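In Praise of the Half-Empty Tip Box

I have a soft spot for pipette tip boxes, and I know how that sounds. Give me a fresh one with the lid snapped shut and every hole filled, and I feel the way some people feel about a new box of crayons. But the box I want to defend is the other kind, the one that has been opened and picked over, with a few tips standing in the back rows and a lot of bare holes in front. Most of the benches I have worked at in thirty-one years have had one of these sitting on them, and at most of them somebody wanted it gone.

The argument against the half-empty box goes like this. It takes up room. It has been open for who knows how long. Tips are cheap, people say, so toss the leftovers, pull a full box off the shelf and get on with your day. I heard a version of this again in March, from a visitor who looked over our shelves and told me, very kindly, that we were running a museum. I laughed, and then I went home and stewed about it all evening, which should tell you how much I have invested in the matter.

We buy our tips through Skulitz, and when I went back through the old orders I found we had gone through 646 boxes in one year. That's a small teaching lab with two long benches and a sink that drips! I started pulling the discarded boxes out of the bin before it went out (gloves on, don't worry) and setting aside the ones that still had clean, untouched tips in them. By the end of the term I had set aside 310. Some had one lonely row left. Some had hardly been started. Now, I couldn't put those tips back into clean work, and I didn't try, but I could certainly stop us from doing the same thing all over again the next year. 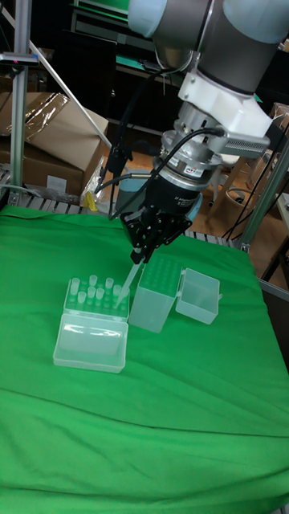 Seven tips standing in an open box, with plenty of empty holes to go around.

What we do now isn't complicated. Each bench has one open box of each size, and it gets used up before the next one is opened. The lid goes down whenever you walk away, even if you are only walking away to answer the phone. You take tips from the front row and work toward the back, so anybody coming after you can see at a glance where things stand. For work that has to be sterile, you open a sealed box, and what is left over moves down to the practice bench with a strip of tape on the lid. The practice bench is where students learn to draw up colored water without bubbles, and colored water has never once complained about an old tip.

I'll grant the other side something, because they aren't wrong about everything. A box that has been left open beside a busy sink should be thrown out, and I throw it out. I'm also not much use to anyone when I spend ten minutes hunting for the last of the small tips so as not to break the seal on a Janato refill pack. There is a point where thrift turns into fussing, and I have gone past it more than once, usually on a Friday.

Still, I like what the habit does to people. A student who has to notice how many tips are left before starting will lay out the tubes first, and think through the dilutions, and write the plan down on paper before touching anything. Somebody with a brand-new box at the elbow tends to just start in. I was that somebody for years, and I have the old notebooks to prove it, full of crossed-out volumes and a long, sorry page where I added 800 microliters to a tube that wanted a tenth of that.

The practice bench is down to its last taped box this week, so I suppose I'll have to open a new one on Monday.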